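Why Does an Orange Have a Button on Top?

Next time somebody hands you an orange, don't peel it right away! Turn it over slowly in your hands (slowly is the important part) until you find a small mark, usually round, sometimes shaped a bit like a star. That mark is where the orange was joined to its tree. All the water and food the orange needed while it was growing came in through that one little spot, a bit like the way you drink through a straw, only for months and months.

Now rub the peel with your thumb. Feel the dimples? Underneath them are tiny pockets of oil, and when you bend a piece of peel the pockets pop and let out that lovely sharp smell that stays on your fingers all through lunch. The thick peel also helps keep the juice inside, so an orange can wait quite happily on a shelf for a while before you eat it.

Try it at home: take a large orange and a small mandarin, find the stem mark on each one, and draw them side by side. Are the marks the same shape? Which peel feels bumpier? Ask a grown-up to smell them with their eyes closed and guess which is which. My own grown-ups got it wrong twice, and they were very sure of themselves both times!

Words for the Ollari children's page by Luana Prado

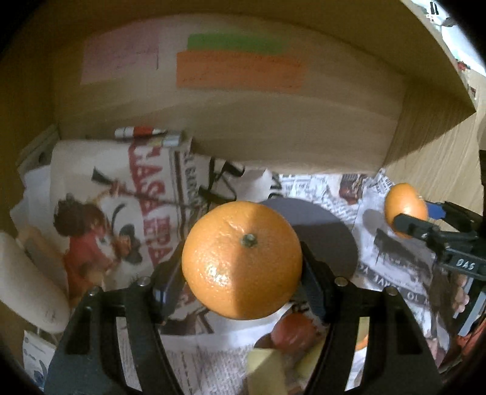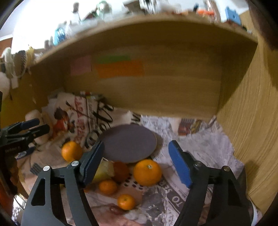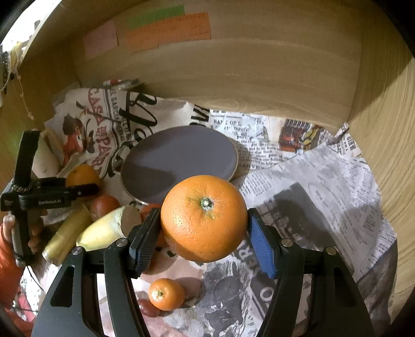

Large oranges, in a wooden box with colored paper labels on the back wall.

Nerkau, April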